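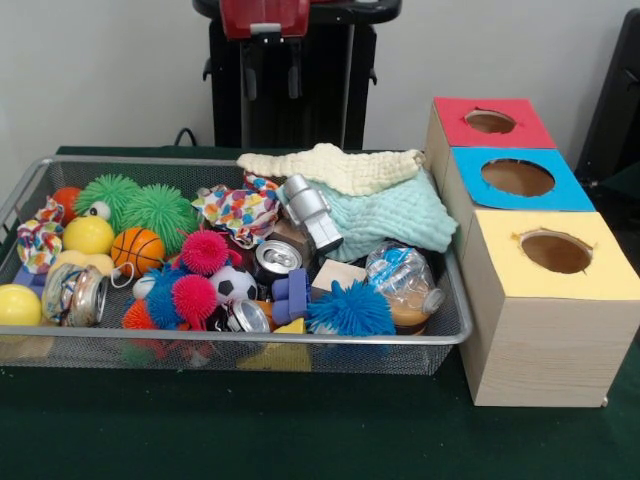 The tray and the three boxes on the green table.

Zamby Open Day Sorting Set
Data card and README

Summary

This set holds the recordings made at the Zamby open day in November, when the Edero sorting station ran for visitors from late morning until 4 p.m. The job at the station was to take mixed items out of a wire tray and drop them into boxes through round holes in the tops. Zisine ran the station and looked after the recordings. Yimer supplied the control software and the logging tool.

The release has 131 episodes. They total 2,210 seconds of usable time after trimming. All of it comes from one room and one table layout, on one day.

If you came to the open day and are looking for the general program or the talks, those are on the Zamby visitor pages and are not part of this set.

What visitors saw

Each group got a short talk, then watched the arm work for a few minutes, then could ask the operator to go for a certain item. Requests are logged in the request field. Most people asked for a ball or one of the spiky toys. Children asked for the soft toys far more often than adults did, and those are harder for a two-finger gripper than they look, so there are a lot of second and third tries in the early afternoon files.

The operator drove the arm by hand for most of the day. A few episodes toward the end were run by a trained policy. The mode field says which is which. Please don't mix the two when you report results.

Between groups the tray was stirred by hand and some items were swapped out of a spare bin. There is no fixed starting layout, and we did not try to keep one. Cloths went in and out of the tray as well. They tend to hide whatever is under them, and an item that was in easy reach for one group could be hard to get at for the next. 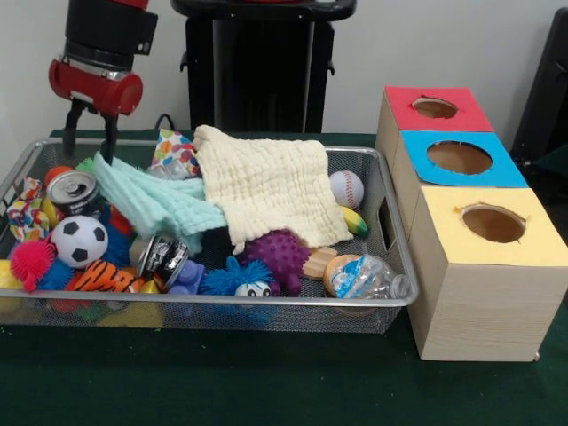
The boxes were moved too, though less often. Check the first frames of an episode before you assume where a given color is. The layout field is filled in for the morning only; in the afternoon we were busy with visitors and it was left blank.

Contents of a record

episode_id: a running number, starting at 1
mode: operator or policy
request: what the visitor asked for, as typed by the station helper (may be blank)
layout: order of the boxes, morning only
video_side: fixed camera at the table
video_top: view from over the table
arm_state: joint positions and gripper opening
result: placed, dropped, missed or stopped

Results were marked by watching the video afterward. An item that fell beside a box is "dropped," even if it had touched the edge of the hole. "Stopped" means the operator ended the run early, most often to let the next group in.

Items

The pool was a mix of store-bought toys and ordinary household things: balls of several kinds, spiky rubber toys, plush toys, blocks, crushed aluminum cans, plastic bottles, washcloths and other bits of cloth. We wanted hard, soft, shiny and clear objects in the same pile. Some 100 items were on hand over the day, counting the spare bin. There is no item list in this release and no object labels. Names in the request field are whatever the visitor said, so one toy may turn up as "the fuzzy one," "pom-pom" and "hedgehog."

Views

The side video is the better one for judging grasp height. The top view is better for seeing which hole the gripper is heading for, but it takes in a lot of floor and cabling, and the arm can cover a good part of the tray. Depth from the top view is noisy along edges. We left it as recorded — no filling, no smoothing.

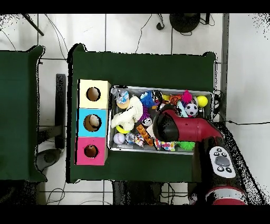
Top view with the arm over the tray. The black speckle along the outlines is depth noise.

Known problems

Time stamps on the two video streams drift apart slowly in the longest episodes. Line them up on gripper closing if you need better than a frame or two.

Five episodes have no arm_state because the logging tool was restarted partway through. They are kept for the video and flagged as partial.

Box tops have rough edges around some of the holes. Light items can catch there. We marked those as dropped or placed by where they ended up.

Sound was not recorded.

Suggested use

The set is small and was made in front of an audience, with a good deal of stopping and starting. It is fine for testing a grasp detector on clutter or for checking a trained model on items it has not met. It is too small to train on by itself. We have not made a train and test split — if you make one, please split by visitor group, as tray contents carry over from one episode to the next within a group.

Changes

v1.1: fixed wrong mode values in the late afternoon files
v1.0: first release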